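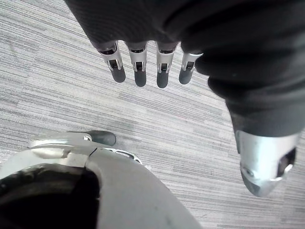

Tustwood Distribution · Freight and Packaging Desk

1/ A thread on cube, which in freight means the volume a load takes up compared with the volume you are paying for. We are rewriting our inbound carton spec and the same points keep coming up in email. Posted 7 February 2020.
14 shares · 3 comments

2/ A trailer is full when it runs out of floor, height or allowable weight. Dense goods (tinned food, bottled drinks, tile adhesive) hit the weight limit first. Light goods hit the walls and the ceiling. Snack food, bedding and empty containers are all in the second group.
6 shares

3/ Carriers deal with light goods by charging on volumetric weight. Length times width times height, multiplied by a conversion factor. If the result is greater than the scale weight, you are billed on the result. Factors differ between carriers and between services at the same carrier. Read the rate card.
9 shares · 2 comments

4/ Jacquet, our main line-haul carrier, rounds each pallet up to the next 10 cm of height. A pallet that finishes slightly over a step is billed at the next one. We had a regular product doing this on every load. The fix was a shallower carton flap.
21 shares · 5 comments

5/ Volumetric weight is taken at the widest point. A carton that bulges is measured at the bulge. So is stretch wrap that has caught a loose corner, and so is overhang. Pallets with overhang also lose crush strength, as the carton walls are no longer sitting on timber.
4 shares
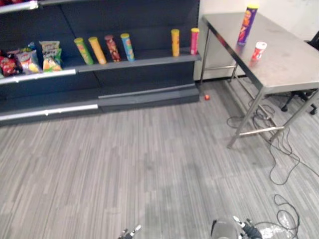 6/ Pack shape sets an upper limit on cube before anyone picks a carton. A rectangular box can in principle fill its carton completely. A cylinder can't. Chips make a tidy comparison, with bags and upright canisters next to each other on the same shelf. Canisters in a square grid leave more than a fifth of the carton floor as gaps. Staggered rows bring that down to less than a tenth over a large area, but in a small carton the half spaces at the ends of the rows eat up much of the gain. Bags have no fixed shape, so the fill depends on headspace gas and on how they are nested.
17 shares · 4 comments

7/ Bags also change volume on the road. A sealed bag expands as outside pressure drops, so a carton packed tight near sea level can arrive domed after a mountain crossing. Leave room for it. The spec will ask suppliers to state the altitude of the packing site.
11 shares · 1 comment

8/ Rigid packs hold their size and can carry some of the stacking load. Bags carry very little, so the carton has to do the work. That means heavier board, and heavier board takes a little more volume. Compare landed cost per unit sold. Cost per carton tells you nothing useful here.
5 shares

9/ Data. We run pallet patterns in Datia, which works from outside carton dimensions. Suppliers often send inside dimensions. On a double-wall carton the difference is enough to drop a whole column from the pattern, and the first sign of it is a pallet that will not build the way the sheet says.
8 shares · 6 comments

10/ In December we remeasured the Virano range on the dock with a tape and a square. 2 of the cartons on file were inside dimensions. 2 more had length and height swapped, which passes a volume check but gives a wrong pattern. Swapped axes are hard to catch from a desk.
13 shares · 2 comments
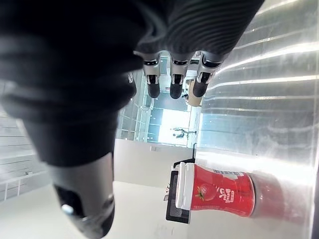
11/ Pallet weight. The new spec caps mixed light-goods pallets at 800 kg gross. Very few will get near it. The cap is there for pallets where someone has filled the bottom layer with dense product to use up spare weight allowance. Allowed, but the layer has to be flat and it has to be declared.
7 shares

12/ Measuring method for suppliers:
- Measure a packed, closed and taped carton, after it has stood overnight.
- Outside dimensions, in millimetres, length then width then height.
- Length is the longer side of the opening.
- Measure at the widest point of each face.
- Send the gross weight of the same carton.
19 shares · 3 comments

13/ Someone asked whether we will take cartons on their side to improve the pattern. Yes for rigid packs if the supplier agrees in writing. No for bags, no for anything with a vented lid, and no for liquids. Orientation arrows on the carton override the pattern sheet.
3 shares · 1 comment

14/ Draft spec goes to suppliers once the board grades are settled. Comments on the measuring method are welcome before then. Comments on carrier rates should go to your account contact.
2 shares · 4 comments

Recent from this desk
Slip sheets and when they pay for themselves
Reading a board grade stamp
Why the pattern sheet shows two layers
Stretch wrap: pre-stretch settings and film gauge
Dock scale calibration dates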